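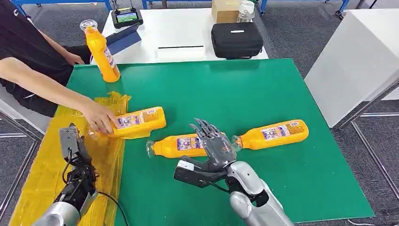
瓶身标签为什么不能只按展开的平面稿来判断好坏?

平面稿上标签的全部内容一次可见,贴到圆柱形瓶身上以后,任何一个角度只能看到其中一部分,而且越靠近轮廓的部分压缩得越厉害。平面稿只能用来检查文字和印刷参数,版面的主次要在立体样上判断。

包装与标签设计基础 第三讲
曲面标签的信息安排

本讲内容接第二讲的字号与行距。第二讲的练习都以纸盒为对象,纸盒的每个面是平的,面与面之间有明确的棱线,信息可以按面来分。瓶子没有棱线,分区要靠设计者自己定。课前请把第二讲的练习稿带来,课上要拿它作对照。

一、几个要先分清的说法

主展示面。商品在正常陈列时朝向购买者的那一部分。对纸盒来说就是正面的那块板,对圆瓶来说是一个范围,没有清楚的边界。本课程约定,圆瓶的主展示面取瓶身周长的三分之一左右,以品牌名的中线为中心向两侧等量展开。这个约定只为作业统一,实际项目中各家的取法不同,应以客户提供的规范为准。

可视范围。站在某一点不动时能看到的瓶身部分。理论上接近半个圆周,但靠近轮廓的地方字已经压得很窄,认不出来,所以可视范围总比可读范围大。

可读范围。在可视范围之内,文字还能正常辨认的部分。它的大小跟瓶身直径、字号、字体宽窄、印刷的反光程度都有关系。细瘦的字体本来就窄,压缩以后最先失去可读性。

接缝。标签首尾相接或首尾留空的位置。接缝处不放文字,不放条码,图案跨过接缝时要考虑贴标误差。

背标。与主展示面相对的部分,一般放配料、用法、注意事项、生产者信息一类的文字。有些瓶子前后各贴一张标,有些是一张环绕标,两种做法都叫背标,但制稿方法不同。前后两张标的稿子分开出,环绕标只出一张,背标部分在展开稿的一端或两端。

二、瓶身形状对标签的影响

直筒瓶最简单,标签展开后是矩形。锥形瓶的标签展开后是扇形,文字基线要跟着弧线走,初学者常常直接把矩形稿弯一下,结果字的左右两端变形。制稿时应先画出扇形刀版,再在刀版内重新排字。

带腰线的瓶子,腰线部位曲率在两个方向上都有变化,不干胶标贴上去会起皱。可以把标签避开腰线,或者改用收缩膜套标。用收缩膜时要请供应商提供收缩率的网格样,按网格做预变形。预变形只适用于图案和大字,小字在收缩以后边缘会发虚,应当放在收缩量小的位置。

软质瓶在挤压时瓶壁会内陷,标签要选能跟着变形的薄膜基材。纸标贴在软瓶上,用过一段时间容易出现折痕和翘边。硬质瓶没有这个问题,纸标和薄膜标都可以用。

瓶肩和瓶底附近要留出余量。瓶肩开始收窄的那一段,标签上沿如果压到弧线上,上沿会翘起。留多少由瓶型图纸决定,拿不到图纸时应向瓶厂索取,不要用尺子在样瓶上自己估。

三、陈列方式与摆放姿态

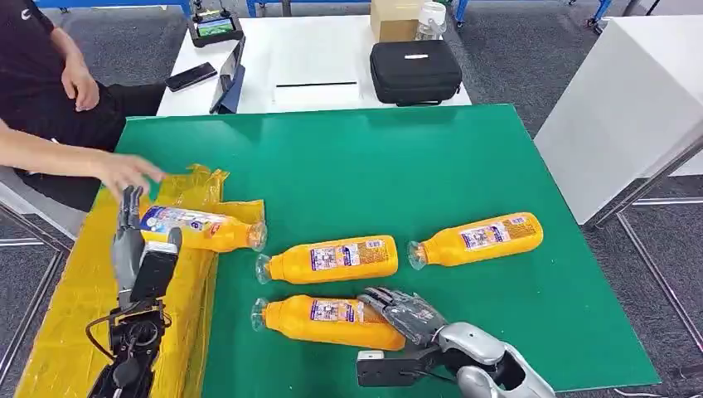

陈列姿态决定了哪一部分标签会被看到,设计者往往只考虑直立一种。货架上的商品由理货员摆正,主展示面朝外,这是最理想的情况。商品离开货架以后,姿态就不受控制了:在购物篮里、在运输箱里、在厨房抽屉里,瓶子可能是躺着的,标签转到哪一面完全看当时怎么放。图里几只橙黄色塑料瓶都是侧躺的,透明瓶盖的朝向各不相同,左边那只朝上的是带卡通风格图案和彩色文字的一面,靠近中间的那只露出来的是紫白相间、印着小字的一块。同样是瓶身标签,靠图案认和靠小字认,花的时间差得很多。所以本课程要求在主展示面之外,至少再安排一处能说明这是什么商品的文字,字可以小,位置要离开主展示面。

侧放还有一个容易忽略的问题,就是文字方向。直立时横排的文字,侧放以后变成竖着,读者要歪头或者把瓶子转过来。有的设计在背标上安排一行沿瓶身轴线方向排的品名,侧放时正好是水平的。这种做法占用的面积不多,但要注意方向统一,瓶盖在左还是在右时文字为正,同一系列的产品应当一致。

直立陈列时还要分视线高度。平视层看到的是瓶身中部,低层看到的是瓶肩和瓶盖,高层看到的是瓶身下部。如果客户能说明产品主要放在哪一层,主标题的高低可以作相应调整。说不清的时候放在中部偏上。

四、颜色的安排

瓶身有颜色时,标签不能当作白纸上的设计来做。橙色、黄色一类的瓶身明度较高,饱和度也高,标签上再用同类的暖色,边界就不清楚。常见处理是铺白色底,再用蓝色、紫色等冷色作标题或色块,冷暖关系拉开,文字的位置也就清楚了。反过来,深色瓶身适合用浅色字直接印,不一定要铺底。

透明标贴在有色瓶身上,油墨没有遮盖力,颜色会跟瓶身颜色叠加。蓝色叠在黄色上偏绿,叠在橙色上发灰。需要颜色准确的地方要先印白墨垫底。白墨一般要单独出一个版,文件里命名清楚,不要跟普通白色混在一起。交稿时最常见的退稿原因就是白墨版没有单独分层。

内容物的颜色也要算进去。透明瓶装满时是一种颜色,用到一半时上下成了两种颜色。标签如果是透明底,用到一半时文字有一部分会落在空瓶壁上,对比度改变。检查样品时要看满瓶、半瓶、空瓶这几种状态。

灯光方面,店铺的暖光会让黄色更黄,让浅紫色发灰。打样看色应在标准光源下进行,之后再到实际环境里看一遍。两次都要记录,写明地点和时间段,例如下午三点靠窗的位置和晚上店内开灯以后的位置,不要只写“现场看过”。

五、高光与反光

瓶身和薄膜标都会产生高光。高光的形状跟光源形状和瓶身曲率有关,圆柱形瓶身在条形灯下会出现一条竖直的亮带。亮带压住的文字看不清,特别是浅色小字。检查的办法是把样瓶放在灯下慢慢转动,看亮带经过时各部分文字受影响的程度。

亚光标可以减轻这一现象,代价是颜色看起来略浅,深色块不够沉。局部上光是折中的做法,图案部分上光,文字部分保持亚光。局部上光需要单独的版,套印误差要提前问印厂。

外包薄膜也要考虑。多瓶装的商品外面往往裹一层薄膜,薄膜起皱的地方会有不规则的亮斑,盖在标签上以后,里面的细节基本看不出来。因此多瓶装应在外膜上单独印刷品名和规格,不能指望顾客透过薄膜去读瓶身上的标签。

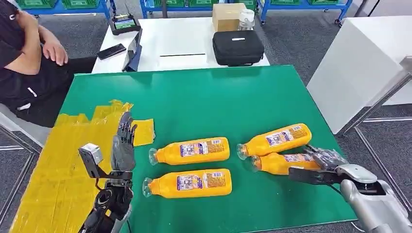

六、案例:Lomow 系列的改版

Lomow 是 Mägi 旗下的家用清洁产品系列,原标签由 Jaxon Chan 设计,改版由 Skilside 负责。案例材料中的标签稿见课程文件夹,本节只讲改版的思路。

原标签为环绕标,品牌名用大字横排,占据主展示面的上半部,下半部是产品图案。品类名,也就是说明这是洗衣用还是洗碗用的那几个字,排在图案右侧,用的是细体。在展开稿上看,品类名位置合适,跟图案之间的距离也均匀。贴上瓶身以后,品类名正好落在可读范围的边缘,站在正前方看时字形已经压扁。

Ratbridge 的门店反映,理货时常有两个品类混放。Skilside 接手后先做了一次简单的测试,把样瓶放在距受试者大约70厘米的台面上,瓶身朝向随机,请受试者说出品类。记录下来的错误集中在两种朝向,一种是主展示面偏左,品类名转到了看得见但读不清的位置,另一种是接缝正对受试者。

改版的主要改动如下。

品类名移到品牌名正下方,改用中粗体,字号不变。图案缩小,让出的面积给了品类名。

接缝两侧各加一条品类色带。色带在任何朝向下至少能看到一条,同一品类用同一颜色,不同品类之间的明度也拉开,照顾色觉异常的顾客。

背标上加一行轴向排列的品名,瓶盖在左时为正。

条码位置改为竖条与瓶身轴线垂直的排法,也就是通常说的梯形排列。小直径瓶身上如果竖条与轴线平行,两端会绕到侧面,扫描器读不全。这一条本来就是规范做法,原稿没有遵守,原因是平面稿上那样放更整齐。

改版没有动品牌名的字体和瓶身颜色。客户当时仍有一批库存瓶,瓶身颜色在合同期内不能更换。同学们在分析案例时常把没有改的部分也当作设计者的选择来评价,写报告时请注意区分哪些是设计决定,哪些是既定条件。

Darius Laur 在评审意见里提出,色带会使标签显得杂乱,建议只在背标一侧保留。这条意见最后没有采纳,但提得有道理。课上讨论时可以从这一点入手:只保留一侧时,哪些朝向会看不到色带,这些朝向在实际陈列中出现得多不多。讨论时请用样瓶转给大家看,不要只在展开稿上比划。

七、检查样瓶的步骤

1. 把标签稿按实际尺寸打印,剪下,用双面胶贴到样瓶上。不要用缩小稿,也不要贴在别的瓶子上代替。直径差一点,可读范围就有变化。

2. 在瓶底贴一张圆形刻度纸,标出主展示面中线、接缝和背标中线。之后记录朝向时以刻度为准。

3. 直立放置,从主展示面开始转动样瓶,每转过一格,写下能读出的文字。读不出但看得见的另记一栏。

4. 侧放,同样转动一周。记录时注明瓶盖朝左还是朝右。侧放时样瓶容易滚动,可在下面垫一块软垫或一条橡皮泥。
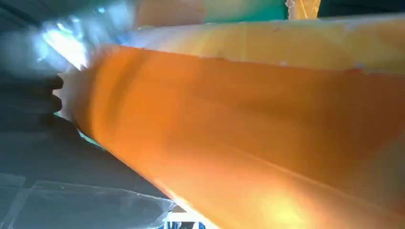 5. 在条形灯和漫射光下各看一遍,标出高光压住文字的位置。灯与样瓶的相对位置要画进记录里。

6. 请一位没有看过稿子的人重复第三步和第四步。设计者本人已经熟悉文字内容,会把读不清的字也当成读得清。

7. 把记录整理成表格,横栏为朝向,纵栏为信息项。某一项连续多个朝向都空白的,要考虑移动位置或重复出现。

八、常见错误

主标题过宽。为了在平面稿上好看,把品牌名拉到接近半个圆周,贴上瓶身以后首尾两个字都看不全。处理办法是缩短行宽,或者改排两行。

文字框贴边。标签边缘留白不足,贴标误差稍大就把字切到弧面最陡的地方,裁切误差也可能伤到字。

用效果图代替样瓶。软件生成的效果图角度和光线都是挑过的,不能作为检查依据。作业中可以附效果图,但评分只看样瓶和记录表。

小字过密。法定必须标注的内容较多时,容易把字距和行距都压到最小。应先删去重复的宣传语,再调整版面。法定内容的最小字高以现行标准为准,请自行查阅最新版本,讲义中不抄录数值,以免过期。

颜色过多。为了区分品类给每个品类换一整套颜色,摆在一起看不出是同一个系列。一般保留底色和品牌色不变,只换品类色。

九、作业

每人自选一种圆柱形瓶装商品,瓶身须有颜色,食品、日用品均可。先把原标签完整揭下或描摹下来,做出展开稿,标明主展示面、背标和接缝。然后按第七节的步骤检查原标签,提交记录表。最后提出改动方案,改动限于文字和色块,瓶型、品牌名字体不动。

提交内容为展开稿两份,原稿和改稿各一;记录表两份,原标签和改后标签各一;贴好改后标签的样瓶一只。文字说明写在一页纸以内,说明改了哪里、依据记录表中的哪一项。

六月的集体评图需要带样瓶到场,样瓶请洗净晾干,瓶底写姓名。未带样瓶的只评展开稿,按缺一项计分。

十、下一讲预告

第四讲讲套标与收缩膜,会用到本讲的刻度纸和记录表,请保留。需要预习的是供应商网格样的读法,材料在课程文件夹的第四讲目录下。有锥形瓶或带腰线瓶子的同学可以带一只来,课上做预变形练习时使用。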